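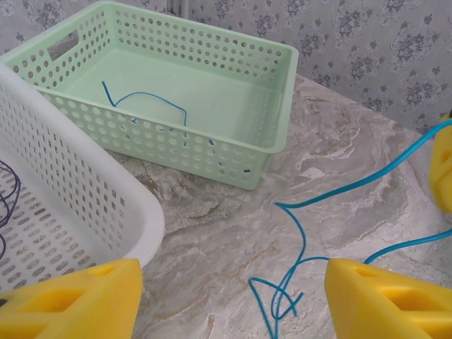

A student in the last session asked whether a tablet with a detachable keyboard should be treated as a laptop when planning a purchase, and the reply from the back row was that it depends on the operating system. We'll start there.

## Week 2: Tablets as work machines

**Handout, 05/01/2020**

A tablet that runs a desktop operating system can install the same programs as a PC. A tablet with a mobile system gets its programs from an app store, and some of them have fewer features than the desktop version. Check this before you look at price.

### Weight and battery

The Kollura slate used in the lab weighs 803 grams without its keyboard. The Cernwood model weighs 470 grams. In our December test the Kollura lasted about 15 hours with the screen dimmed and Wi-Fi off. Expect less in normal use.

### Terms

- **Digitizer:** the layer that senses a pen or finger
- **Palm rejection:** software that ignores your hand while you write
- **Hybrid:** a tablet sold with, or made for, a keyboard
- **Standby drain:** battery used while the screen is off

### Storage

System files take up part of the storage printed on the box. Look up the free space on a new unit and plan from that number. A memory card helps with photos and video, but many programs won't install to one.

### For next time

Read the Bouchard chapter on touch input. Pick one program you use every week and find out if it runs on both lab tablets. Write half a page and bring it on paper. The Daltlow lab has both models at the front desk.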